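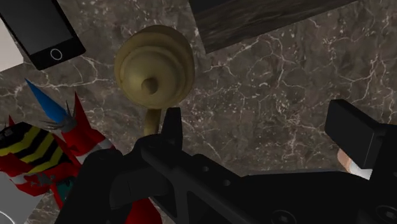 4.2 Saisie d'objets sur un plan de travail encombré

Figure 3. Rendu de simulation, tâche « ranger le comptoir » : la cloche en laiton entre les doigts de la pince, avec un smartphone, un bloc de bois sombre et un robot jouet rouge à proximité.

La question posée dans cette section est simple : une machine peut-elle aujourd'hui débarrasser un comptoir de cuisine sans l'aide d'une personne ? Nous avons choisi cette tâche dans la suite Plorkix, car elle demande peu de force mais beaucoup de précision. Les objets sont proches les uns des autres et leurs formes sont très différentes.

Nous avons défini 24 configurations initiales. Chacune a été exécutée par la politique Amegashie, entraînée uniquement en simulation, sans modification des paramètres entre les essais. Un essai est considéré comme réussi si l'objet désigné est déposé dans le bac et si les autres objets n'ont pas été déplacés de manière visible. La limite de temps est fixée à 52 secondes par objet.

La cloche est l'objet qui nous a donné le plus d'information. Vue presque à la verticale, elle montre surtout son dôme à anneaux concentriques et le petit bouton central, tandis que la tige est en partie masquée par le doigt gauche (figure 3). La politique doit donc estimer une hauteur de prise qu'elle observe mal. Dans la majorité des échecs, la pince s'est fermée trop haut et l'objet a glissé. Il faut noter aussi que le marbre, avec ses veines claires, perturbe la segmentation des contours ; sur un fond uni, le même défaut apparaît moins souvent.

Le robot jouet pose un problème d'une autre nature. Sa longue corne bleue et ses griffes fines offrent beaucoup de points de contact, mais peu d'entre eux permettent une prise stable. Le smartphone, plat et noir, reste difficile à soulever avec une pince à deux doigts. Nous avons effectué 3 essais supplémentaires avec une stratégie de glissement vers le bord du comptoir, dont un seul a abouti.

Ces résultats nous conduisent à une réponse prudente. Pour des objets isolés et de forme régulière, la tâche nous paraît accessible. Pour un comptoir comme on en trouve dans un logement habité, la supervision humaine reste nécessaire. Le transfert vers la cellule réelle de Nundulham, équipée par Ondbridge, est traité dans la section suivante.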